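What happens to the desk when you leave
Interview by Saron Gebreyes
18 April 2018

Gudrun Sauerland had already been on the phone for half an hour when I got to the Hagedorn warehouse in Cliter. A law office on the other side of the river was moving out of its building, and it had just learned that the new tenant wouldn't take over the furniture. Someone had to come and get it by Friday.

"They always call in the last week," she said when she hung up. "They book the movers two months ahead, they book the painter, and the furniture they forget. They think somebody will want it."

Somebody usually does, but maybe not at the price they have in mind. Sauerland has bought and sold used office furniture for nine years. Before that she worked in purchasing for a packaging company, where she signed for new desks and had the old ones thrown out. She says she didn't think much about it at the time. The container came in the morning and was gone in the afternoon.

"One day I went down to the yard and there were filing cabinets in there with the keys still taped to the side," she said. "Two years old. I had ordered them myself. I asked if I could have four of them and my boss said take what you like."

She sold the four cabinets to a dentist. A few months later she rented a garage, and after that half of a building that used to store tires. The business is named after the street the garage was on.

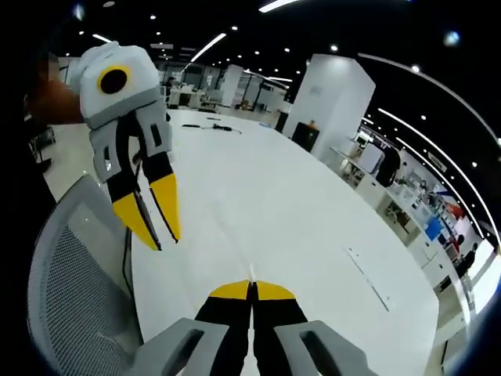 A large white table with a seam down the middle.

Large tables are the hardest thing to move on, she told me. Everyone admires them and few people have a room for them. A desk fits in an apartment. A meeting table doesn't, and the companies that do have room tend to want a new one, since it's the piece that visitors see.

"So I ask first whether it comes apart," she said. "If it comes in two halves I'll take it. If it's one piece, I want to know about the elevator and the stairs. I've had a table that was brought in before the wall was built. You can't get that out without a saw."

She has a few other rules. She doesn't take anything that has been kept in a basement. She doesn't take fabric partitions at all, because they hold smells and there's no way to clean them that pays. Surfaces she checks with her hand, from the side, with the lights off and the door open. White ones show coffee and black ones show everything else, and buyers will forgive a scratch on the underside of anything.

Last year Hagedorn took in 1287 pieces. Of those, 394 were desks. Chairs made up most of the rest, and the remainder was a mix of cabinets, shelves, coat racks and whiteboards, plus a reception counter in the shape of a boat that she is still trying to sell. I asked who had ordered a boat. "A tax adviser," she said.

Prices have gone down for almost everything since she started. A plain desk that brought a decent sum in her second year now goes for half of that. She puts this down to cheap new furniture, and to the fact that many offices simply need fewer desks when people work from home one or two days a week. The exception is anything that can be raised and lowered. She could sell three times as many of those as she gets.

"People call and ask for one thing, the desk that goes up," she said. "I write them on a list. The list is long. When one comes in, I call the first name, and they've bought a new one by then, so I call the second."

The buyers are a mixed group. Small firms that are just starting out buy four or five desks at a time and haggle. Schools buy cabinets. Private customers come on Saturdays, and she finds them harder work than the rest, as they want to sit in every chair and then go home and measure. She keeps a folding rule at the counter and has started asking for measurements before she shows anything.

Her biggest single sale was in February, to a language school that had taken over two floors in the old post building. They bought tables, chairs and shelves for every classroom and paid in one go. Delivery took three days. On the second day the freight elevator stopped working and the crew carried the rest up by hand. She paid for dinner that night and says she would rather not talk about the bill.

We walked to the back, where the chairs are kept. There are nearly 1000 of them, stacked or in rows, sorted by whether they have wheels. I had assumed that chairs would be the easy part of the business. She shook her head. The gas cylinder goes, or the tilt goes, and the maker has changed the part twice since then. She keeps broken ones for spares, which takes up a third of the floor.

"If I were strict I'd throw half of this away," she said. "A chair with a bad cylinder costs me an hour. I don't earn an hour on a chair."

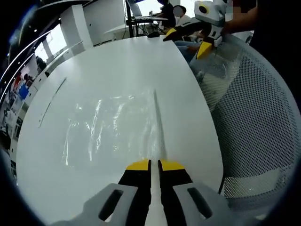
Jannik Kleinschmidt thinks she gives up on chairs too early. He told me by phone that a cylinder can be changed in ten minutes with the right tool, and that the hour she talks about is mostly spent looking for the part. "If the parts were sorted by size, you'd fix six before lunch," he said. He also said that he had told her this more than once.

Sauerland laughed when I passed it on. She agreed about the sorting. Whose job it would be is another question, and with two people on deliveries and one at the counter there's rarely anyone left to go through boxes of casters.

What she would like to see changed has more to do with the people who throw furniture out. In her view a lease should say at the start what happens to the furniture at the end. At the moment most of them only say that the rooms have to be cleared. The cheapest way to clear a room is a container, and so that's what gets ordered. She has talked to two landlords in Cliter about it. One has added a line asking tenants to give four weeks' notice if they are leaving furniture behind. The other said he'd think about it.

I asked whether she had kept anything for herself over the years. She has a coat rack at home, and a lamp from a notary's office. Her kitchen table is new. Her husband picked it out.

The phone rang again while I was putting my coat on. It was the law office, asking if she could also take the plants. She said no to the plants, asked how wide the stairs were, and wrote the answer on the back of a delivery slip.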